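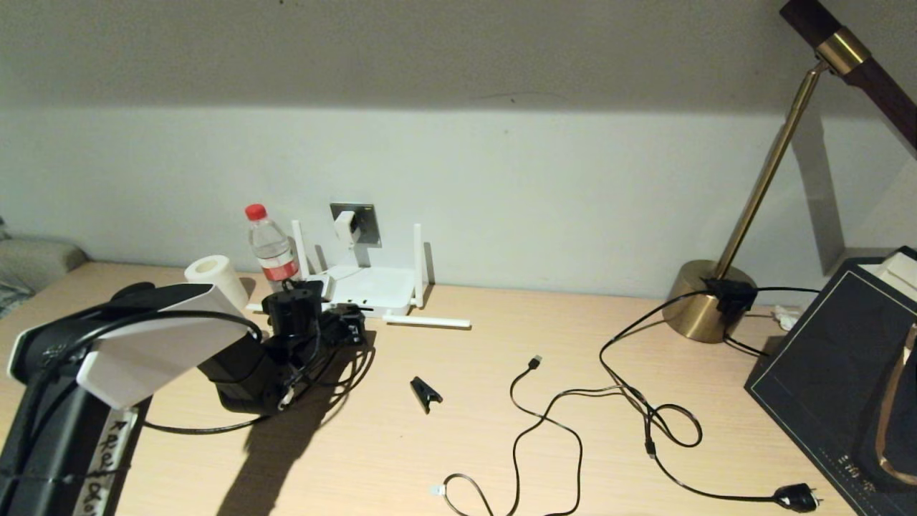

Eduard Hájek wished to know whether we will again discuss the end of Komance before all the members have seen it, as happened in July, when two persons left the room.

It was agreed that the last episode stays closed until the next meeting. Members who have already seen it are kindly asked to say nothing, also not in the break.

Minutes of the series club, Tue 9 February
Present: 13 members. Excused: Zeman.

1. Previous minutes
Accepted with one correction. The inspector's sister is called Limico only in the dubbed version, and the minutes should follow the original.

2. Komance, episodes 1 to 7
The discussion was long. Most members find the first three episodes too slow, but the wedding in the fourth was praised by everybody. There were different opinions about the doctor. One part of the club believes that he knew about the letter from the beginning, the other part thinks that the writers decided it later and changed his character for this purpose. 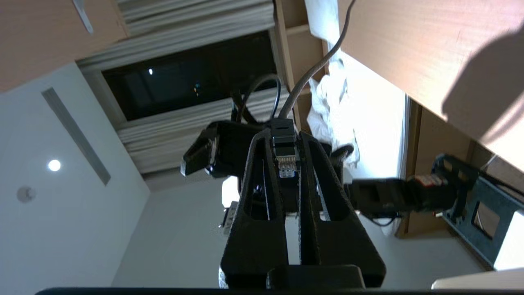
It was also remarked that he is not present in the hospital corridor when the letter is read, and so it is difficult to say how he could know its contents. The question was left open. Eduard Hájek will watch the fifth episode once more and report.

3. Next series
Two proposals were received, Wolo and a second season of the lighthouse drama. Wolo has 24 episodes, and some members consider this too much for one spring. Vote: Wolo 7, lighthouse drama 5, one member did not vote. We start with Wolo and watch four episodes before each meeting.

4. Club newsletter
The quiz about old title melodies received 31 answers. The prize will be drawn next time. Reviews must be sent without spoilers in the headline. If the review tells the ending, please write this clearly in the first line.
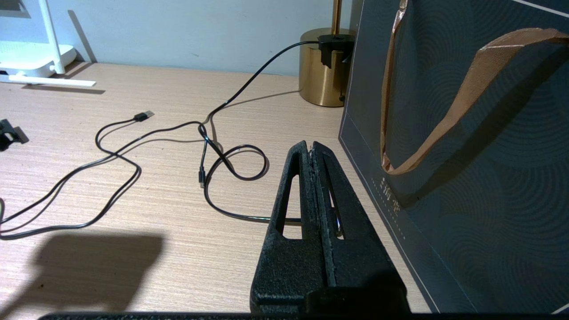
Black cable on the light wooden desk.

5. Other matters
The request for subtitles during the viewing evenings was accepted. The subtitles will be in English, also for episodes which are in English.

The snack list for the next evening is still without a name beside the drinks.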